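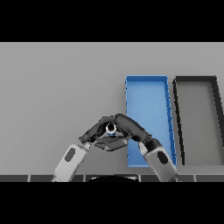

Gruneck Seed Swap: your questions answered

What is the seed swap?

It's a big, friendly morning of trading seeds! You bring what you've saved from your garden, allotment or balcony, lay it out with everyone else's, and go home with things you've never grown before. We hold one in February and a smaller one in October, both in the hall at Gruneck.

Do I have to bring seeds to come along?

No. If this is your first year, come with empty pockets and take a few packets to get going. We'd love it if you came back next time with some of your own (even a single envelope of marigolds is very welcome).

What time does it start?

Doors open at 10 in the morning and we pack up at 1. If you're bringing seeds, come at 9.30 so they can go out on the right table. The tomatoes and chillies tend to go in the first half hour, so don't linger too long over the cake.

How should I pack my seeds?

Small paper envelopes are best. Please don't use plastic bags, as any leftover damp will turn the lot mouldy. Write on each one:

The name of the plant and the variety, if you know it
The month and year you saved it
Where it grew
Anything odd or useful, such as "needs a tall cane" or "slugs adore this"

Don't worry if you've lost the variety name. "Purple climbing bean from my aunt" is fine and often gets snapped up first.

How many should I put in a packet?

Enough for somebody to have a fair go. For beans and peas that's a small handful, for tomatoes a good pinch. Lettuce and poppy seed is so fine that half a teaspoon will do a whole street.

Can I bring shop-bought seeds?

Yes, as long as they're in date. Opened packets are fine if you fold the top down and clip it.

What about F1 hybrids?

Unopened or part-used packets of F1 seed are welcome. Seed you've saved from an F1 plant won't come true, so please mark it clearly. Some people enjoy the gamble! I once got a lovely stripy squash that way, and then a row of things that tasted of wet cardboard.

How do I know whether old seed is still alive?

Try it on damp kitchen paper. Put ten seeds on a folded sheet, slide it into a tub with a lid, and keep it somewhere warm. Check it each day and don't let it dry out. If seven or more sprout, sow as normal. If only three or four do, sow thickly. Parsnip seed rarely keeps past its first year, while tomato seed can go on for years and years.

Which crops are easiest to save from?

Peas, French beans, tomatoes and lettuce. They mostly pollinate themselves, so you'll get much the same plant again. Squashes and courgettes cross with anything nearby, so leave those until you've had a bit of practice.

What is the Vurari bean everyone keeps asking for?

A flat, cream-coloured climbing bean with a maroon splash, named after the allotments where it's been grown for as long as anyone can remember. It was down to 32 beans in a jam jar when Aigars Venckus took it on. He grew them all up one fence, picked every dry pod, and counted 1189 beans at the end of the season. It crops late, but the flavour is wonderful, a bit like chestnut. One packet per household, please.

Can I swap plants, bulbs or cuttings?

Bulbs and tubers, yes, if they're clean and firm. Potted plants are for the May plant fair, where there's much more room.

Does it cost anything?

Entry is free. There's a tin by the tea urn which goes towards the hall hire and envelopes.

I can't make it. Can I still take part?

Drop your labelled packets in the box at Ķēniņš hardware shop any time in the month before. Pop in a note of what you'd like in return and we'll do our best to match you up.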